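Drawing Ordinary Things: Handout 2, Cups
January 24, 2022
By the Plindis drawing tutor

Carry on from the last handout, which dealt with boxes. If your boxes still look as if they have been sat on, bring them along and we will look at them during the tea break. Boxes are forgiving. A cup has a curve at the top, a curve at the bottom and two sloping sides, and it will tell everyone in the room which of these you weren't looking at.

You will need cartridge paper, a 2B pencil, a rubber you are prepared not to use for the first half hour, and two plain beakers of the same shape in different colours. Picnic tumblers are ideal. The cupboard in Room 11 has a few, but they go quickly, and last term somebody ended up drawing a thermos. Please don't bring anything with a handle. Handles are in January's last session and they deserve a session to themselves.

The word 'tumbler'

Used here for a tall open cup without a handle or stem, wider at the top than at the bottom. The slope of the sides is the taper. Most of you will draw too much of it. A tumbler with too much taper becomes a flowerpot, and a tumbler with far too much becomes a lampshade waiting to be turned the right way up. Hold your pencil at arm's length, line it up with one side of the cup, and carry the angle back to the paper without letting your wrist have opinions.

Check the width of the base against the width of the rim as well. Do it with the pencil and your thumb, and do it on the same cup. We have had a page with the rim from one and the base from another. It was a handsome object and could have been sold in the Covska gift shop, but it wasn't on the table.

The rim

A round opening seen from anywhere except directly overhead is an ellipse. You know this. Your hand doesn't, and it will draw you a lemon. The ends of an ellipse are curved all the way round, however narrow it gets, and there are no points on it anywhere. If yours has points, turn the paper sideways and draw over them.

The lower you sit, the thinner the ellipse. Stand up and it opens out. Choose one or the other before you start. A student who stands for the rim and sits for the base gets a cup that seems to be leaning back to look at the ceiling.

Most plastic tumblers have a lip. It may be rolled, in which case there are two edges close together at the front, and a thin line of light between them if you are lucky with the lamp. Leave the paper white for that line. White pencil is not forbidden, but I will sigh.

The base

The base is the same sort of curve as the rim, and you see only the front half of it. It is also a little rounder than the rim, because you are looking down on it more steeply. Nearly everybody draws it flat. I have a theory that this comes from worrying that the cup will roll off the page.

The quickest cure is to draw the whole of the base, back edge included, as if the cup were glass. Then rub the back edge out, or leave it in and call it construction. The second option takes less time and looks more learned.

Two cups

One cup is an exercise in curves. With two cups you also have to decide who is in front, and this is where the second half of the session goes.

Put both tumblers on a white sheet against a pale wall. White on white sounds dull, and it is, but it leaves you with very little to hide behind. There will be no checked cloth or pear to rescue the composition. The wall meets the table in one faint line, and that line wants drawing lightly. People who have struggled with the cups tend to take it out on the table edge and end up with something like a kerb.

Now look at where the two bases sit. The nearer cup has the lower base on your page. It will also look a touch bigger, and if it overlaps the other one, its outline carries on unbroken while the farther cup's outline stops when it gets there. That is the whole secret of overlap. Stop the line cleanly. Don't fade it away, and please don't carry it on inside the front cup with the intention of rubbing it out at home.

If the two cups are nearly level and nearly touching, there is a sliver of background between them. Draw the sliver. It has a shape of its own, and since both cups taper, it is usually narrower at the top than at the bottom. When the sliver is right, both cups tend to behave. When it is wrong, no amount of shading will help, though many of you will want to find that out for yourselves.

Colour, with pencils that have none

We are working in graphite, so the blue cup and the pink cup both come out grey. Fine. The question is which is the darker grey, and the way to answer it is to half close your eyes until they stop being blue and pink. In pale plastics there may be very little in it. The inside of a cup is often deeper than the outside, and a small patch of tone just under the back of the rim will make it hollow faster than anything else you can do.

Those who brought coloured pencils anyway (I can see the tins) may use them for the last sheet. The Stirkeo set in the cupboard has a decent rose and a blue that goes on too strong. Press lightly or you will have a swimming pool.

Shadows on the wall

A cup close to a wall may leave a soft grey shape there. Its edge is vague, so yours should be vague as well. Look at which side it falls on before you begin, write a small L or R in the corner of your paper, and believe it. Pages with shadows on both sides are very sociable but suggest a second sun.

Reference sheet: one pair, different viewpoints

For each view, find the lower base first, then decide which outline runs on and which one stops. Ten strokes or fewer for the pair, before any tone goes on. Blue is on the left all the way through, so that is one thing you needn't agonise over.
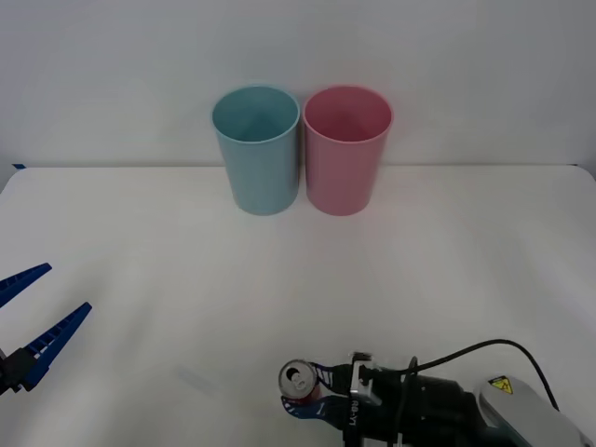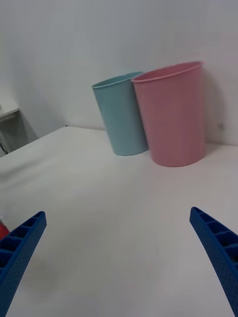
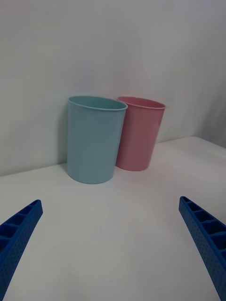
Homework

1. Make a small drawing from each view on the reference sheet. Matchbox size is enough. Write 'blue', 'pink' or 'hardly anything in it' underneath, according to which cup is nearer the front.

2. Pick the view you like least and draw it again at full page. Liking it least is generally a sign that there is something in it you haven't looked at.

3. Set up two cups of your own at the kitchen table and draw them three times, moving your chair and leaving the cups alone. Warn the household. A set-up left out at teatime gets drunk from, and the excuse has been heard.

4. Fill one sheet with ellipses, thin ones at the top and fat ones at the bottom. Aim for 100. They can overlap and they can be dreadful. No points on the ends.

5. For those taking the written option: 500 words on any drinking vessel you own, what it is like to hold and what it is like to draw. I don't need the history of the cup since the Bronze Age. I have had that one, and it was mostly bold type.

Bits and pieces

Dagdag have stopped doing the student discount on cartridge pads, so check the price before you get to the till. Loose sheets are still in the tray by the sink.

Sharpen pencils over the bin. The bin is the grey thing with very few sharpenings in it.

Next time: bowls. Bring one that is wider than it is deep, washed.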